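From the Cell Floor: Our New Bag Handling Rules
2026-01-19

I promised last time I'd get the bag handling rules down to something a person could read over a sandwich, so here goes! The old draft from the Wovstead pilot had 37 rules in it. I loved that draft (I wrote most of it), and I will also admit I couldn't remember half of it while standing at the Bresumen bench with a bag of little colored pieces in front of me. The new one fits on 2 pages, and the big one comes first: decide where you're going to grip before you move anything.
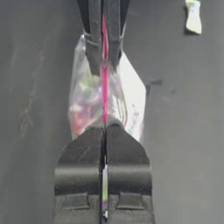 With zip bags, my vote is always for the film up near the seal, fingers straight down, and slow. Clear plastic is a pain. It shines, it wrinkles, and the edge you think you're reaching for may just be a bright fold. So the rule says to find the colored zipper first and work from there. The folks at Nuvon asked if we could require a pink seal on every bag, and I'd sign that tomorrow, but for now it's a "should" and the gripping point is a "must."

Rule two is about corners. You can lift a bag by a corner, and sometimes that's all you can reach, but I want it written down as a corner grip in the run notes. Please don't just put "grasp OK." When we go back through 100 runs looking for a pattern, those two words are no help at all, and I've been the one squinting at the screen.

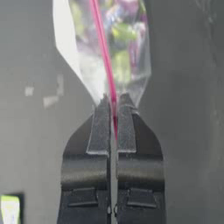 A corner grip, with the pink zipper running down between the jaws.

Then there's the two-arm stuff, which got the most mail by far. The Bélanger crew wanted a fixed lead arm for every job. I get it, it's simple to teach! But bags flop around, and the arm with the better angle changes from one bag to the next. What we settled on is that one arm has the bag and the other stays open until it's told to close. No closing both at once on a guess. If you're running from the pendant, say it out loud before you press anything, even if you're alone and feel silly.
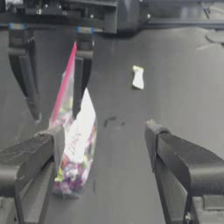

Labels got their own paragraph, and I fought for it. Keep the fingers off the writing if there's any other place to grip, and use a thick marker. Stray scraps of paper should come off the table between runs too, even the tiny ones way off to the side. I used to let those go. Then I lost most of a January afternoon to a run that kept picking the wrong white thing, so now it's a rule.

The new sheet goes up on the door of room 101 this week. Scribble on it if something's wrong or if a line makes no sense to you. I'll leave a pen.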